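Packing for May, or trying to

Quick one today becuase I still have a million things to do before bed.

So I have 17 tops in the closet that I "need" for a ten-day trip. Seventeen! I do not need them. I wear the same four all week at home and then the suitcase comes out and suddenly I am a person who might want the green linen thing with the buttons. Never once worn the green linen thing.

New rule this year, stolen from Nathalie Sutherland's newsletter. Everything gets folded on the bed first. On a bed, not on your knee, not in the air, not half in the suitcase. One piece at a time, flat, sleeves in, bottom up to the collar, done. She says a made bed is the best folding table in the house and she's right, it's big and it's the correct height and you can see dark stuff against the white. Mine is a disaster until I do this. Then it's nice for a whole evening.
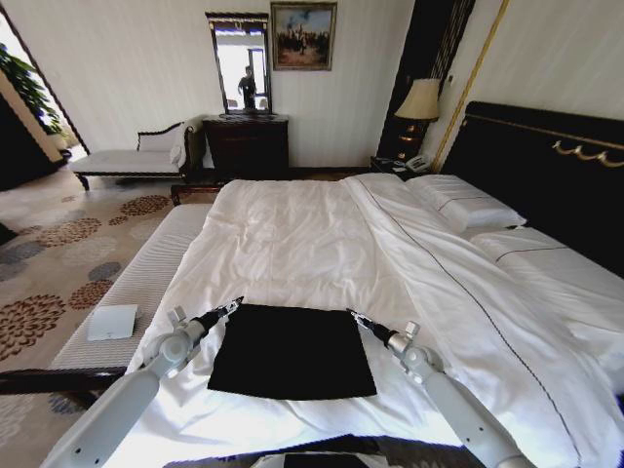

Black on white bedding.

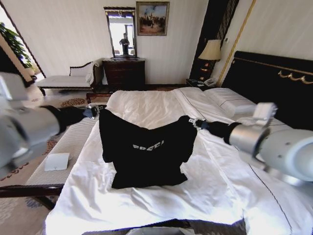 T-shirts are the worst for me. Sweaters behave. Jeans behave. A t-shirt goes soft in the middle and you get that fat lump where the hem should be, and if there's lettering on it the fold always wants to go right through the word. What works – get hold of the shoulders first, both of them, and let the rest hang before you lay it down. Then smooth from the middle out. Then sleeves. I was doing sleeves first for years, no wonder.

Also black shirts show every bit of lint. Do the lint roller BEFORE folding. I did it after, had to unfold three.

Paid $60 for a set of packing cubes from Listico and I'm on the fence. The big one is great. The tiny one holds maybe socks? The zipper on the medium one sticks at the corner already. I'd get the big one again on its own if they sold it that way, they don't.

Current list, so I can find it later:

4 tees (two black)
2 pants
1 sweater, the gray one
swimsuit
sandals, pick ONE pair
the Drosard rain jacket, rolled, not folded
charger charger charger

Still to do: find the passport pouch, wash the blue pants, text my sister about the cat. And put the sheets back straight, the duvet looks like somebody wrestled on it. Will report back on the cubes when I'm home. The green linen thing is staying in the closet.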